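Chapter 4
Shared Rooms: Equipment, Floors and Personal Belongings

After reading this chapter you should be able to:
Tell the difference between a work area, a service area and a storage area in a shared room.
Find the clear space a piece of standing equipment needs.
Write a short set of placement rules for coats, bags and loose items.
Plan a walk-through of a room and record what you find.

Key terms: standing equipment, clear space, service side, drop spot, floor line

4.1 Why things end up where they do

Most offices and workshops are planned on paper before anyone moves in. The plan shows desks, cabinets, outlets and doors. It rarely shows a coat. People arrive with jackets, bags, lunch and umbrellas, and each of these has to go somewhere for the length of a working day. When the plan gives them no place, they settle on the nearest surface of the right height.

A surface used this way is called a drop spot. Tall standing equipment is a common one. It has a top edge, it does not move, and it often stands near the route people take into the room.

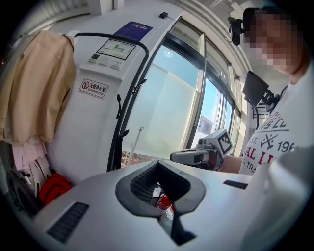 Figure 4.1 A machine cabinet with a jacket over its upper edge. Note the display, the no-smoking sticker and the fire extinguisher on the floor nearby.

A cabinet of this type carries information on its front face: a label, a display, a row of buttons and sometimes a notice meant for everyone in the room. All of these need to be seen from a normal standing position. A garment may leave them clear in the morning and cover them after it slips or a second one is added. The placement rule should cover the whole cabinet, top and sides included, so that no one has to judge each case.

Cables and hoses need the same attention. Where one runs down the outside of a cabinet, clips should hold it close to the surface all the way to the floor. Bags set down beside it can press on it or catch it when they are lifted — a small matter until someone is in a hurry.

Fire extinguishers are treated separately in Chapter 6. For now, remember that the path to an extinguisher is part of its place. Keep the path clear as well as the spot itself.

4.2 The floor as part of the room

Students often survey the walls and furniture and forget the floor. Yet the floor decides how a room can be used. A person who is carrying something in both hands sees less of the ground directly ahead and depends on it being level and free of objects.

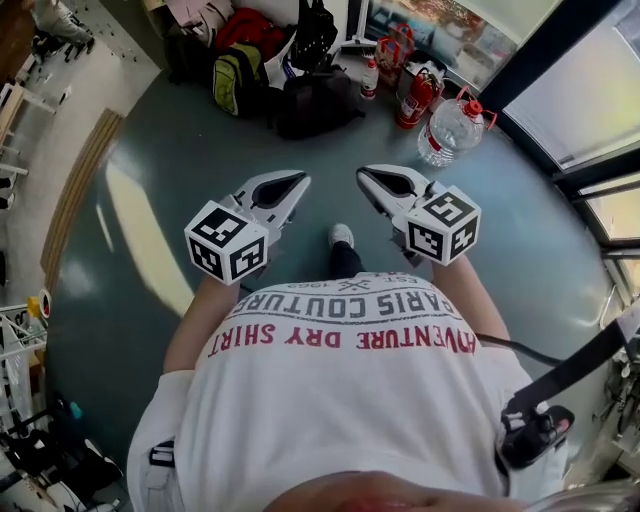
Smooth, glossy floors are easy to sweep and show dirt quickly. They also reflect windows and lamps, and a bright reflection can make a small object or a spill hard to notice. Check such a floor from at least two directions. Straps and cords that hang from the body or from equipment should be kept short enough that they do not reach foot level.

A floor line is a painted or taped line that marks where belongings and equipment must stop. Lines work best when they are few. The Stovance exercise at the end of this chapter uses a single line, set 300 millimeters out from the wall, for bags and nothing else.

4.3 Before you begin the exercises

You will need a tape measure, a pencil and a copy of the survey sheet on page 94. Choose a room that at least two people share. Draw the outline first, then the standing equipment, then the drop spots. Mark the service side of each machine with an S — this is the side that must be opened for repair or cleaning. Leave the chairs until last, as they will probably move while you are working.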